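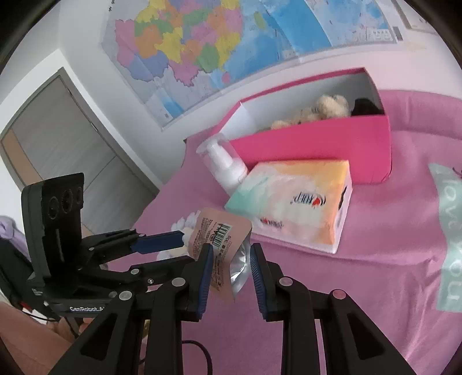 Slide 1. Pouch with foil interior, 30g, held over the bedroom sheet.

Speaker notes: Flexible packs in the bedroom
Speaker: Vendula Hudec, Asley Household Packaging Group
Nitidbridge meeting, Monday, July 22, 2024

OPENING (leave slide 1 up)

Introduce self and Asley. Say that the talk covers flexible packs once they are in the home, and that filling and transport are in the Widwood paper.

Point to the 30g mark. It is the easiest thing to read on the face. Everything else on that panel is dense small type plus a barcode. Ask the room to find the disposal instruction from their seats. Wait a few seconds, then move on.

Point to the silver at the side. Printed outside, foil inside. A person sorting trash sees the peach print first and the foil only after the pack is open. Our home sorting guide therefore asks people to look at the inside surface before choosing a bin.

Mention the tissue box behind it. Box stands up without help, pouch does not. This matters for storage, see below.

STORAGE

Most of the storage advice we give was written for kitchens. Bedrooms are different: fewer shelves, more soft surfaces, and packs get laid out on the bed to be sorted. A bed is a decent sorting surface if the cover is plain or the print is large. Small packs close in color to the sheet are easy to miss, so do a last pass by hand before the bed is made.

Recommended layout for a drawer:
- Small pouches on edge, barcode side to the front.
- Boxes at the back as a support wall.
- Opened foil packs in a separate tray, top edge folded twice and clipped.
- Refills flat, cap to the same side every time.

In the Eide home trial we asked 70 households to use this layout from February. The written instructions ran to 3 pages, and the feedback was that one page would do. The short version is on the handout table.

If asked about stacking: we do not recommend stacking opened pouches at all. Unopened, up to 13 in a row is fine in a standard drawer. More than that and the ones in the middle slump.

REFILL POUCHES

Next slide. Different format: screw cap and spout, rounded corners, printed back panel with a barcode. Note the ribs on the cap. Ribs give grip, but they also add width, and two refills laid cap to cap will not sit level. Alternate only if the drawer is deep enough.

Text on the back runs sideways when the pack is held with the spout to the left. Readers turn the pack to read it - with the cap off, that is how spills happen. Advice for the handout: read first, open second.

Cap and pouch may be different materials. Do not state which for this pack. Refer people to the label, and to local rules, and leave it there.

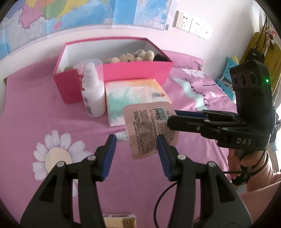 REFILLING AT HOME

Set the bottle down on a hard surface. Do not decant over bedding. Hold the pouch by the edge opposite the spout, tilt slowly, and let the air back in before the second tilt. Press toward the spout from the far edge to clear the corners. Replace the cap before putting the pouch down.

QUESTIONS

Expect the foil question again. Answer from the label guide, page one. The Widwood lab sheet covers 2000 open-and-close cycles on screw caps. It does not cover folded foil - say so if pressed.

Handouts are by the door. Collect the spare copies for Eide.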